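Folding (laundry)

From the Plilstead Household Wiki. Last edited May 6, 2020. This article needs more sources.

Folding is the step in doing laundry that comes after drying and before putting away. Clothes, towels and bedding are laid flat or held up, doubled over one or more times and stacked. Main point is to save space and keep creases down. Done by hand in most homes, on whatever flat surface is free: a table, a bed, top of the dryer, the floor.

Contents
1 Overview
2 Surface
3 Sorting
4 T-shirts
5 Shorts and drawstrings
6 Socks
7 Towels
8 Things that are not laundry
9 Common faults
10 See also

Overview

Folding is usually counted as the slowest part of laundry in terms of attention, as washing and drying need no one standing there. Often put off. Clean clothes left in a heap pick up creases from their own weight, cotton worst, knitted synthetics least. A garment folded soon after the dryer stops needs less smoothing.

Terms vary. "Flat fold" means folded and stacked. "File fold" means folded small and stood on edge in a drawer. "Third fold" is any fold where the sides come in before the length is halved. In the Cimik area "squaring" is used for the whole job.

Surface

A table at hip height is best for the back. Bed is too low for most adults, fine for a load or so. The surface should be clean, dry and smooth. Rough wood snags knits.

Two small tables pushed together do as well as one big one. The seam can leave a line in thin fabric if the garment is pressed hard over it, so shirts are better smoothed on one side of the join. If the tables are different heights, fold on the higher one and stack on the lower. Tops with a light color show lint and dark socks; dark tops hide them.

The Dostero folding table, a drop-leaf type sold in Plilstead for some years, was made for this. It had 4 legs and a raised lip at the back to stop socks going over. Model 3329 had no lip. Both are out of production. [source?]

Sorting

Most people sort before folding, though plenty fold straight out of the basket. Usual ways:

By person. Quickest to put away.
By type. Quickest to fold, as the hands repeat the same move.
By size. Big things first, clears the table.

A mixed spread, everything out on the table at once, works for small loads only. Things get covered up. Bright colors are found first, gray and white last. 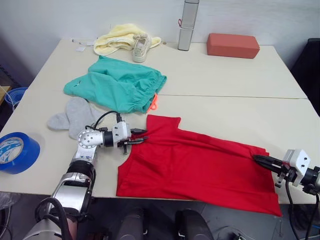
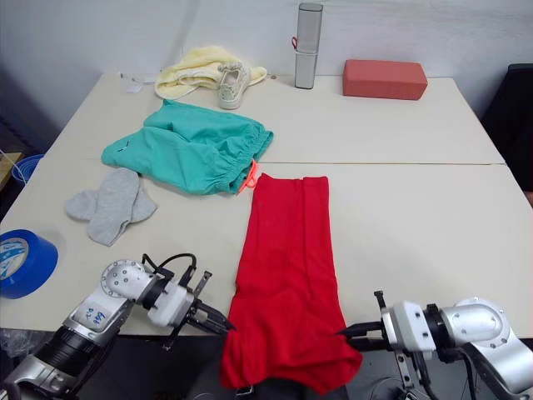
Mixed items on a two-part table, with teal-green shorts, orange drawstring hanging out, in both views.

T-shirts

The T-shirt is the standard item and the one most folding methods are built around. Basic method:

Lay it flat, front down. Pull the hem and the shoulders away from each other to take out the small wrinkles.
Bring one side in toward the middle, sleeve too. Turn the sleeve back so it lies along the fold.
Same on the other side.
Bring the hem up to the collar. Once for a shelf, again for a drawer.

Front up also works but then the print ends up inside. Shops tend to use a board. At home a magazine does the same job, placed below the collar and slid out before the last fold.

Shirt at an angle on the table is harder to fold straight than it looks. Line the hem up with the table edge first. If the hem hangs over the edge, slide the whole shirt back before starting; the hanging part pulls the rest with it. Soft jersey stretches if tugged at one corner, so pull from two points, opposite each other, and let go slowly.

The quick fold (pinch, cross, shake, drop) is done with 2 pinch points on one side of the shirt and takes a few seconds once learned. It spread widely through home videos. Results are neat on short sleeves, poor on long ones.

Shorts and drawstrings

Shorts are folded in half down the middle, one leg on the other, then the waistband is brought down to the hems. The crotch seam sticks out in a point and is tucked in first. Elastic waistbands never lie fully flat. Fold them with the gathered part on the outside or the stack leans.

Drawstrings are a nuisance. A loose one gets caught in the next garment, or pulls through in the wash and is lost inside the casing. Tie it in a loose bow before washing, tuck it inside before folding. A string that has gone in can be worked back with a safety pin. Athletic shorts with a contrasting cord are easier here, as the end can be seen.

Socks

Three ways in common use:

Balled. One cuff turned over both socks. Fast, keeps pairs together, stretches the cuff.
Flat. Laid one on top of the other and folded in half or thirds. Kinder to elastic but pairs come apart in the drawer.
Rolled. From the toe. Takes up least room.

Pairs that overlap only partway, in a V, have been matched but not folded and count as unfinshed. Heathered grays are a common cause of wrong pairs, shades being close. Check the toe seam and the length.

Odd socks are usually kept for a time. The Appiah rule, after a Plilstead laundromat of that name, gives an odd sock until January.

Towels

Thirds lengthwise, then thirds or halves across. Fold edge faces out on the shelf. Towels are thick, so too many folds gives a block that falls over. Fold them first, they take up most of the table. A crumpled towel at the back of the table takes room from everything in front of it and tends to get things put on top of it, see below.

Thin kitchen towels can be rolled. Microfiber cloths are not worth folding at all, a bin will do.

Things that are not laundry

A table used for folding collects other stuff. Shoes, rolls of tape, scraps of paper. These should come off before clean clothes go down. Shoes above all, even ones that look clean; soles carry grit and a sneaker set down on a towel means the towel goes back in the wash. Tape rolls are mostly harmless unless the loose end is sticky side up.

Scraps of paper are best thrown out at once. Paper that gets back into the basket may end up going through the next wash, and then everything has to be shaken out.

In her household column, Araba Tsikata advised clearing the table fully, every time, "even if it only goes on a chair." Column 321, later reprinted in a pamphlet. The pamphlet also has a long part on ironing tablecloths which is not covered in this article.

Common faults

Folding while damp. Smells within a day or two, and the creases set.
Stack too high. Bottom items crease, top ones slide.
Sleeves left out. Makes a lump on one side.
Sides brought in unevenly. Shirt comes out as a wedge. Unfold and start over, it can't be fixed from the last step.
Pulling from one corner. Twists the side seam, esp. on cheap cotton where the seam is already off.
Buttons and zips left open. Catch on knits.

See also

Airing cupboard
Clothes horse
Fitted sheet (folding of)
Ironing
Lint
Sock, odd

Categories: Laundry | Household tasks | Articles needing sources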